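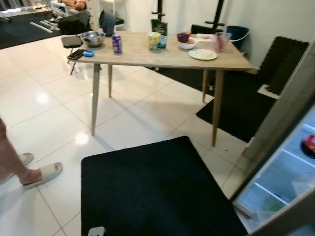
Piltidville Neighbours > House and Home > Kitchens > Tidying

Kitchen table that never stays clear, and bits and pieces vanishing in the dark corners

5 min read

Print this page | E-mail this page

tiled_and_tired
May 2023

Hello all, I've been reading this board for ages and finally have a problem of my own to bring to it, so please bear with me while I ramble.

We have one table in the room and it does everything. It's a nice enough table, light wood colour, with the legs that lean out a little at the bottom, and when we moved in I had a picture in my mind of a jug of flowers on it and nothing else. In real life it gets a mixing bowl at one end, a pitcher at the other and a sort of slow tide of stuff in between. Somebody's can of drink, a paper cup, a lid that has lost touch with its pot, the fruit. Phones go right on the edge, where they make my stomach turn over every time I walk past, given what they would land on.

Which brings me to the floor. It's white tile and very shiny, and I do love it (it makes the room feel twice as bright in December), but it shows everything and it's hard on anything that gets dropped. We have black mats down over part of it, and they're a great comfort underfoot, only now we've a second worry. Small things roll. Pens, markers, anything long and thin, they go off the table, bounce once and then they're away to wherever the light doesn't reach, and on a dark mat you can look straight at one and not see it. I spent a good part of an evening on my hands and knees last week looking for the marker I label the freezer tubs with, and found a teaspoon and a hair grip instead.

I've tried trays. I bought a Wastik caddy, the one with the divided top, and for 2 days it was marvellous. Then the caddy became one more thing on the table with other things leaning against it. I've also tried the stern talk at supper, which lasted until breakfast.

So what I'm after is:

How do you keep a table usable when it's the only one and everybody needs it? I don't need it bare, I just want room to roll out pastry without moving a fruit bowl to a stool first.

Is there a sensible way to stop the little long things from wandering off?

And are the mats worth keeping over shiny tile, or am I making work for myself? I lift them for cleaning and there's always something under the edges.

Thank you in advance, and sorry for the length. My family say I can't write a shopping list without a preface.

lallbridge_larder

Oh, I felt every word of this. We had just the same trouble in our last place in Lallbridge, with one table and five of us round it, and I can tell you it did get better, though it took most of a winter and a fair bit of grumbling (some of it mine).

The first thing I'd say is to leave the trays alone for now and have a look at what kinds of things are landing on the table. When I did that I found it was really three lots all mixed up together. There were things being used, like the bowl with the batter in it. There were things that had been used and were waiting for somebody to deal with them, which in your case would be the can and the cup. And then there were things that simply lived there out of habit, and with us that was the fruit, the salt, a bottle of something and a plate I can't remember ever eating from.

The last lot was the easiest to shift, and I'd start there. Fruit doesn't have to be on the table to be eaten. Ours went on top of the fridge for a bit, which was hopeless (brown bananas, poor things), and then on a low shelf by the door, and the children ate more of it from there than they ever had before. A pitcher can stand by the sink. If you have a stool that mostly gets used for putting things on, I'd be honest with yourself about it and let it be the place where the fruit bowl goes on baking days. A stool is a perfectly good side table if it's steady and not where people walk.

For the used things, put the bin and the washing-up bowl nearer. I know it sounds daft, but ours were on the far side of the room and a tired person won't cross a room with a paper cup. Once we had a plain bucket an arm's length from the table for cans and bottles, they went in it. I'd tried asking nicely for years before that!

As for the things in use, I gave up and let them be. I did mark off one end as the working end, though, and we made a rule that the working end gets cleared at night, whatever happens at the other. It takes me as long as the kettle. In the morning there's a clean patch for whoever is first up, and I found that people are a bit shy of being the first to put something down on it.

Now then, pens. Anything long and round will roll, and once it's down in the gloom by the table leg or up against the edge of the tiles it might as well have gone to sea.
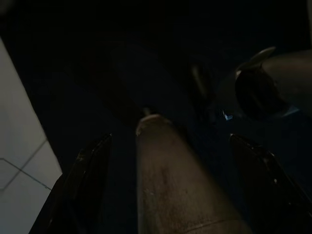 I've got two cures and I use them both. One is a fat elastic band wound round the barrel near the end, a couple of turns, so there's a lump on it and it stops where it lands. A bit of tape folded over into a little flag does as well, and if you use a bright colour you'll see it against a dark mat, which a black or brown pen won't ever let you do. The other is to stand them up in something heavy. A mug is no good, it goes over. I use a stone jam jar that came from Morelli on the high street when they were clearing their shelves, and it has never once tipped.

For looking, turn the big light off and lay a torch flat on the floor, so that the beam runs along the tiles. Every crumb throws a shadow as long as your finger. It's a bit alarming the first time if you think of yourself as a clean person, so have the broom ready.

I'd keep the freezer marker in the kitchen drawer with the bags, by the way, and never let it near the table at all. Mine is tied to the drawer handle with string. It looks dreadful and I've had the same one since we moved.

Do come back and say how the pastry goes.

mops_and_morsels

Just on the mats, as the tidying has been covered better than I could.

Keep them. I had shiny tile in the flat above the shop, and a splash of water on it was enough to send me sliding with a full pan. A mat where you stand to work is worth the bother. What I would do:

Check the back of each one. If it has gone smooth or dusty it will creep on gloss tile, a little every day, until a table leg is half on and half off and the table rocks. Wash the backs in warm water with a drop of washing-up liquid, rinse them well and let them dry right through before they go down again. Damp under a mat leaves a bloom on the grout that takes some scrubbing.

Have all the table legs on the mat or none of them. With legs that slope outwards this matters more than you'd think, and even a thin mat under one side will have your rolling pin heading downhill (and your pens too, come to that).

If you have the foam kind that lock together, lift them a piece at a time and shake each one out of doors. The ribbed ones hold flour like nothing on earth. I stand mine up against the wall while the floor dries.

Under the edges, a dry broom first and only then the mop. Going straight in with a wet mop turns the crumbs to paste and pushes them under the next mat along. I do the edges every few days and the whole floor when I can face it. My neighbour does hers daily and I can't see any difference, though I wouldn't tell her so.

I'm not sure I agree about the bucket for cans. Ours got sticky and brought ants in the summer. Rinse it out often if you go that way.

tiled_and_tired

Thank you both so much, what kind and thorough answers. I read them out at supper, which went down about as well as you'd imagine, but I did catch someone putting an elastic band on a pen afterwards, so something went in.

I've started with the fruit. It's on the shelf by the back door for the time being and I've already reached for it in the old place more often than I care to admit. The far end of the table is now officially the working end and I've cleared it 3 nights running. I haven't tried tying anything to a drawer yet, I want to see if I can bring the marker in from the cold by gentler means first.

I had a look under the table after reading the bit about the mats, and yes, one side is on and the other isn't, and I'd been blaming the floor for the wobble all this time! I want to move the mat properly when there's another pair of hands in the house, as the table is heavier than it looks. The torch was a revelation, if not a very flattering one. Still no sign of the lost marker, but I did find the lid of the little pot I threw away at Easter.

wastik_no_more

Read through all this with my tea. Had the same caddy and it's in the shed now with seed packets in it, where it does very well. For a wobbly table try a folded bit of card under the short leg until you get the mat sorted, it'll do.

Does anyone know if the elastic band trick works on chopsticks? Ours go under the cooker.

Print this page | E-mail this page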